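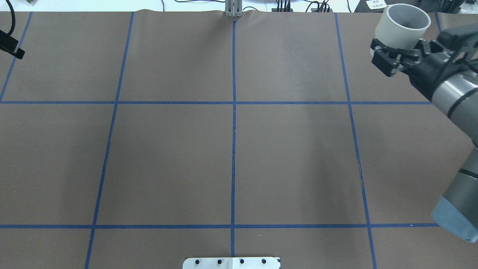
Marikar – The Warnetti Tapes – 10 cassette box set, numbered edition of 100

Label: Flivura
Format: 10 x C60 cassette, booklet, download card (code used, see notes)
Number: 21 of 100
Box: VG+
Tapes: EX, two played, eight with no signs of play
Booklet: NM
Stock: one copy

Add to basket | Add to want list | Ask a question

Full set of the live and rehearsal recordings Marikar made at the Warnetti ballroom, put out by Flivura in a lift-off-lid box. Each tape has its own printed card and a clear case. Numbered by hand on the inside of the lid. This one is number 21, in black pen, a little smudged on the second digit but readable.

The sticker on the front says "complete, unheard and restored from the master reels." We have played enough of it to have opinions on all three words.

Complete. There are ten tapes and the booklet lists ten, so nothing is missing from the box as sold. Whether it covers the full run of nights is another matter. The booklet gives dates for eight shows and calls the last two tapes "rehearsals and other nights," with no further detail. Tape 9 has two songs that fade out in the middle and one that fades in. If you are buying this to fill in a gig list, you will still have gaps.

Unheard. Side A of tape 3 is the same show that was going around on home-copied tapes for years. Same shout from the crowd before the second song, same dropped stick. It does sound better here. The other tapes were new to us, which only proves we hadn't heard them.

Restored from the master reels. Maybe. Tapes 1 to 6 are clean and steady, with good low end and no hiss beyond what you expect from the format. Tapes 7 and 8 sound like a copy of a copy. There is a dull patch on the left channel all through side B of tape 8, and we tried it on two decks to be sure. The booklet thanks a lot of people and says nothing about what machine was used or what the source was for each night. A label that had reels for all ten would, we think, have printed a photo of them.

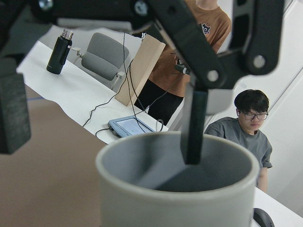
Corinne Haldt
Buyer, Tapes and Box Sets

What you are paying for

Mostly the number on the lid. Flivura has said there will be no second run, and it said so about its last box too, which then came back with a different color lid and one bonus tape. I would not buy this as an investment. I would buy it if you like the band a lot and own a deck that works.

The music on the first six tapes is worth the trouble. Tape 2 has the long version of the set closer with the organ part, and the take on tape 5 is faster than the studio one and much better for it. Tape 6 is the quiet night – half the set done sitting down by the sound of it, very little crowd noise. I went back to that one more than any other. Tape 10 is tuning, talking, and four tries at the same opening bars. Some people love that kind of thing.

The booklet is 30 pages. About a third of that is pictures of the ballroom and its posters, decently printed. The essay is too long and tells the story about the broken van twice, with a different driver each time. Lyrics are not included.

About the "chrome" claim

Other sellers list this set as chrome tape. The cards do not say chrome and neither does the box. The shells have the notches for it, but plenty of plain tape gets loaded into notched shells. Try both settings on your deck and leave it on the one you like. We list it as "cassette" and leave it there.

Condition notes for this copy

Lid: light rub on two corners, small dent on the back edge, no splits. Lifts off with the usual drag.
Base: clean. The cardboard insert has come unglued at one end and still holds the tapes in place.
Cases: one hairline crack, tape 4. We can swap it for a plain clear case if you ask before we ship. The original would come along in the box.
Pads: all ten present and firm.
Tapes 1 and 6: played through by us, both sides. Parts of 3, 5, 8, 9 and 10 were checked as well, from the shop's own listening copy, so that this one could stay as it came in.
Download card: present, code already used. We tried it. Please do not buy this for the download.
Shrink wrap: none. The set was sold with a paper band, and the band is missing here. Sellers who call a copy "sealed" should be asked what it is sealed with.

Price

We ask for the going rate less the missing band and the used code. Higher prices are easy to find online, and most of those copies have been sitting there since October. An asking price tells you very little. Offers are read, and silly ones get no reply.

Shipping and returns

Ships in a double box with the tapes taken out of the insert and wrapped on their own. Orders over $50 go tracked at no extra charge within the country. Elsewhere at cost.
Returns within 21 days if we graded it wrong. Tape 8 sounding dull on the left is described above and does not count.

Also in stock from Flivura

Marikar – Warnetti Tapes Sampler, single cassette, not numbered. Has one song each from tapes 1 to 6, and it is the cheap way to find out if you need the box.
Vudorer – Side Rooms, 2 x cassette, VG, no slipcase.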